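Drerkwood Materials Vocabulary

A controlled vocabulary for describing furniture, floor coverings and small desk goods in secondhand listings. Maintained by Suryani Ngau. Last revised 31 July 2026.

Contents

terms.csv – one row per term, with its facet, preferred label and any variants
listings.csv – secondhand listings in US English, one per row, with the seller's text left as typed
labels.csv – term assignments, keyed to listing_id
notes.txt – open questions and rejected terms

All files are UTF-8, comma separated, with a header row. Line breaks inside seller text are stored as a literal \n. Empty cells mean the field does not apply. The string "unk" means it applies and the seller did not say.

Structure

The vocabulary has 6 facets: object, part, material, finish, color and condition. Every listing gets at least an object term. The other facets are filled only when the text supports them. Color has 19 preferred labels, a deliberately short list. Sellers write "charcoal," "slate," "graphite" and "ash" with no agreement between them, and all four map to gray with the original word kept in the variant column.

Floor coverings are objects in their own right and do not sit under furniture. Carpet tile and broadloom are separate child terms of carpet. If the listing does not name the type, use the parent.
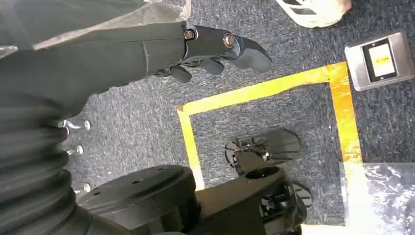
Floor covering: carpet, gray. Child term not assigned.

Fields in labels.csv

listing_id – integer, matches listings.csv
facet – lowercase facet name
term – preferred label, never a variant
source – "text" or "merged"
annotator – one-letter code

Rows marked "merged" come from the older Jokard list, which used a single field for material and finish. The fields were split by script in May and then checked by hand. Known leftovers are pairs such as "oak veneer," where the script sometimes wrote oak as the material and dropped veneer altogether. Filter on source = "text" if this matters for your work.

Annotation rules

Wood is the facet value that causes the most trouble. Sellers use it for solid timber, for sheet goods, for printed foil and for color alone. The rule is to assign the most specific term the evidence supports and stop there. A wooden desk organizer built from thin plywood panels, like the one on the table here, is coded plywood under material, while the light tabletop it rests on is coded wood, parent term only. Do not guess a species from color. "Light wood" in seller text gives material = wood and finish = light, nothing further.

Clear covers, sleeves and wraps are coded as packaging under the part facet and never affect the material of the thing they cover.
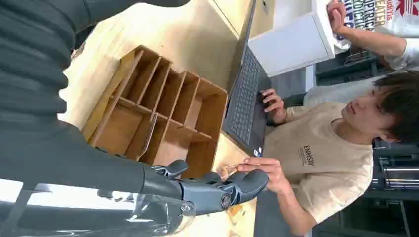
Condition has 4 labels: unused, good, worn, damaged. Assembly state is not condition. A flat-packed shelf with its hardware is "good" if the seller says so – even if it has never been put together.

Disagreements were settled by a second reading, with the Li guidelines for household goods as the tiebreaker. Where those guidelines are silent, the case is in notes.txt.

Known limitations

Short listings are overrepresented. Upholstery terms are thin and should not be used for fabric classification. Dimensions were left out, as the units in seller text could not be resolved reliably. The Faten subset contains repeated listings with small edits; remove duplicates on the first line of text before splitting into train and test sets.

Changes in this version

Merged "ply" and "plyboard" into plywood as variants
Moved desk organizer from storage to desk goods
Removed 6 finish terms with no assigned listings
Fixed quoting errors in terms.csv

Term requests should include the proposed label, the facet and a listing_id where the existing terms fail.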